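Reheating Bread and Buns in a Small Office Kitchen
Speaker notes, Wulan Ngui, for the Rercombe shared kitchens meetup 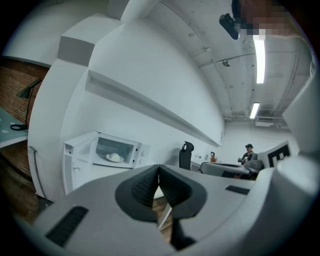

Slide 1. Start with the complaint everyone in a shared office has made. You put a bun in the microwave at lunch, and you get a hot middle and a tough outside. Ask for a show of hands: who has thrown one away?

Slide 2. Say what I did. I ran the kitchen corner on the second floor at Abernathy for 2 years. White counter, one microwave, a shelf over it, desks close by. No stove and no steamer. Everything people brought in had to be heated in that one oven.

Slide 3. Why buns go tough. Microwaves heat the water in the dough. Some of it leaves as steam, and the crust and crumb firm up as it cools. Longer heating makes it worse. Don't get into starch chemistry here, there is a handout.

Slide 4. The method. Read it slowly, people write this one down.
Put the bun on a flat plate.
Wet a paper towel, wring it out, lay it over the top.
Heat for 24 seconds.
Leave the door shut for a bit, then check the middle.
If the filling is still cold, give it another short burst. For a filled bun from the freezer, use half power and go longer.
Mention that 24 seconds was right for our oven and a plain bun from the fridge. Theirs will differ. Tell them to test one and tape the time to the wall.

Slide 5. The plate. Plain white china worked best for us. Metal trim is out. Check that the plate turns freely before you press start. Puspita Rondonuwu ran the same test with bowls at Pondum and found the bottoms went soggy. She is in the audience, so let her add to this if she wants.

Slide 6. The counter. Leave room for the door to swing all the way open. Ours opened to the left, so the left side had to stay clear. Mugs went on the shelf. Keep papers and desk things off the counter, or they end up with sauce on them.

Slide 7. Cleaning. A bowl of water with a slice of lemon, heated until it steams, then wipe. Take the turntable out and wash it in the sink down the hall. We did this at 4 p.m. when the lunch crowd was gone.

Slide 8. Costs. We had a budget of $200 for the year, and most of it went on paper towels and replacement plates. Skip this slide if we are running late.

Questions. Someone will ask about toaster ovens. Our building didn't allow them. The handout is at the Wivisell table by the door, and my extension is 2616.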